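# Who wipes the keyboard

The letter about the new system came in August, taped to the inside of the stairwell door. Morkilach, which runs the office where I have done order entry for 10 years, was going to automate the intake desk. The software was called Skellora. It would read the incoming orders, fill in the fields, match the customer, and pass the finished record along. We would be "freed up for higher-value work." I have kept that letter in my drawer, mostly for the phrase.

I should say that I am not against machines. I liked it when the old fax went away. I liked it when the address lookup started to finish the street for me after three letters. What I distrust is the story that gets told around a machine, where the dull part of a job is lifted out cleanly, like a bone from a fish, and everybody left at the table has a nicer dinner.

My own part of the dull work did shrink. On a normal day before Skellora I typed up my share of orders, drank bad coffee, and talked to people on the phone who had forgotten to put a quantity on line four. Now the program does the typing. I look at what it couldn't do. On the morning I decided to write this, my queue held 258 records, each with a yellow flag that said the software was unsure. A smudged scan. A customer with two names. A handwritten note in the margin that said "same as last time but the other one."

These are the hard ones, and they used to be mixed in with the easy ones. Easy orders were where I rested. I could do one while thinking about what to make for supper, and then I had something left for the one with the note in the margin. Strip out the easy ones and what you have is a whole day of notes in the margin. Management looks at the figures and sees that each of us handles fewer orders than before. They find this puzzling. There was a meeting.

We were nine on the intake side when the letter went up. We are fewer now, and I won't go into how each person left, as it isn't my business to tell. I will say that no one was fired by a robot. People retired a little early, or got moved, or looked at a day made of nothing but yellow flags and found something else. The company can say with a straight face that automation cost no jobs, and I suppose on paper that is so.

The vendor, a firm called Ultico, sent people to teach us. They were polite and well prepared. They had a slide with the number 2256 on it in very large type, the hours the system was going to save us in a year. I asked how it had been worked out. It came from how long an order takes to type, multiplied by how many orders there are. I asked where the time spent on flags went in that sum, and was told that flags would go down as the system learned. Maybe they will. I have heard the same about the elevator.

What bothers me most is all the work that was never on the slide. Any job has a sort of skirt of other work around it that nobody writes down. Somebody knows which supplier answers the phone after four. Somebody refills the paper. Somebody cleans up. When you measure a job by its main task and then hand that task to a program, the skirt stays behind, and it falls to whoever is still in the building. It has no code on the time sheet. You do it in between, and your numbers look worse for it.

The selling of these systems has a picture of work in it that is all screens. Information comes in on one side and goes out on the other, and a person in the middle is a kind of slow wire. I would ask anyone who believes that to think about a keyboard. It is about the plainest tool of clerical work there is. It gets crumbs in it. Lunch lands on it. Then it needs a pair of hands and a few minutes of patience, and going carefully around the edges of the keys, and no order in the world gets entered by doing it.
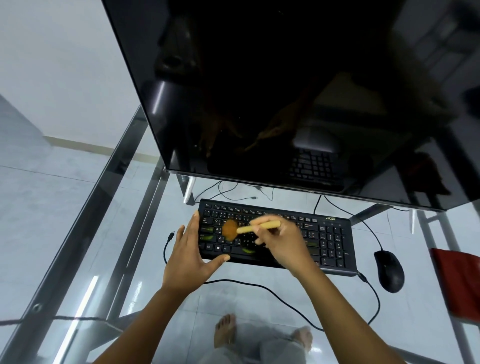
*Screen off, one hand to steady the keyboard and the other to scrub. No line for this on a time sheet.*

I know what the answer is going to be. There's a company called Pap, smaller than Ultico and a good deal louder, which says that this sort of thing is next. Robots with arms, for tidying and wiping and carrying. Their brochure went around our office and I read it on my break. It may well be that a machine will one day clean up a mess like that without pushing half of it down between the keys. I wouldn't bet against it, and I'm not the person to ask about how.

But I can guess how it will go when it comes, having been through one of these already. The machine will take the plain wipes. The soup that went under the space bar, the thing that has dried on, the cable that has to be held out of the way — those will be flagged for a person. That person will be paid less than before, on the grounds that the machine now does the cleaning. And there will be a slide somewhere with a large number of hours on it.

If I could change one thing about how this was done at our place, it would be the order of events. Come and sit with us first. Do it for a full week, including the late afternoon, when the scans from the coast come in crooked. Write down everything we do, the skirt as well, and put hours on it. Then decide what the program should take, and ask us which part we'd be glad to lose. I would have handed over the duplicate-account checks that same day and thrown in a cake. I would have kept a few easy orders for myself.

I raised this at the meeting. It was written down, and I was told it would be looked at alongside the other feedback. I went back upstairs and there were more yellow flags than when I had left, and the first one was a man who wanted the same as last time but in green. I called him. He was glad to get a person, he told me, and then he couldn't remember what he had ordered last time either, so we went back through his account together until we found it.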